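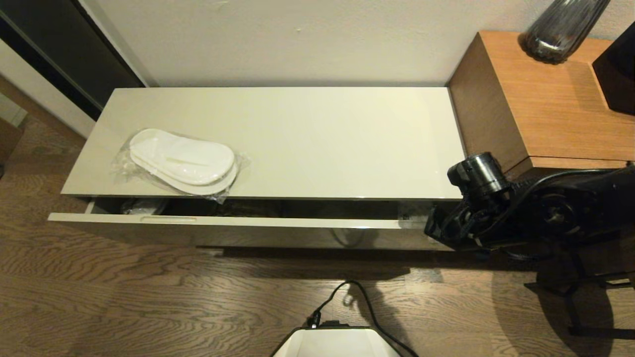
Figure 2. The arm at the drawer task in the furnished test room. The drawer stands a few centimeters open, with the gripper at the right end of its front.

4. Buying for the Drawer

4.1 What the first budget left out

The Tirnstead site wrote its first equipment budget the way most labs do: one large line for the arm, one smaller line for the gripper, and a line called "other" that was filled in last. The arm line turned out to be accurate to the dollar. "Other" was spent before the arm had been bolted to its base.

Most of that money went to furniture, which none of us had thought of as equipment. A household robot needs a household to work in, and the purchasing office at Tirnstead had no code for a bedside table. Our first request was returned with a note asking whether the lab intended to sleep there. We resubmitted under "test fixtures" and it went through the same afternoon.

The low cabinet in Figure 2 shows why the choice of fixture belongs in the budget discussion. Its drawer is wide and its front has a recessed pull instead of a handle. A handle would have let us buy the cheapest fingers in the Gerard catalog and be done by July. A recessed groove asks for a fingertip thin enough to get in and stiff enough not to fold once there, and these two wishes are priced separately. We ended up with 2 fingertip sets per gripper, one on the arm and one on the shelf, and we now consider the shelf the more important location.

4.2 Spares, cables and floor space

We recommend that groups planning a similar purchase budget for wear by task and leave the vendor's service table for light reading. Porach, our supplier for wrist parts, quotes a lead time that begins when the order is "accepted," an event with its own lead time. In our planning sheet we allow up to 24 working days for any wrist part. The sheet has yet to embarrass us, although it has made the project calendar rather ugly.

Cables deserve their own line. They run along the arm and across the floor, and they are bought in lengths chosen by someone looking at a drawing. Our drawing had no floor in it. The second order, for longer ones, came to $300 with shipping, a modest sum that took three signatures.

Floor space is harder to price. The support legs need room beside the furniture, and the arm needs room to come at a drawer from the side. Following Snorradóttir, we charge the project for the whole area the base can occupy during a task, including the parts where it usually isn't. This raised our room cost on paper and ended a long argument about whether a second cabinet would fit — it would, provided the robot did not.

4.3 Small objects

The items placed on and in the furniture were bought from petty cash. The wrapped slippers on the cabinet top are typical: cheap, light, and packed in clear plastic. We suggest ordering such things in bulk at the start. Ours were bought singly, and the receipts now take up more drawer space than the objects do.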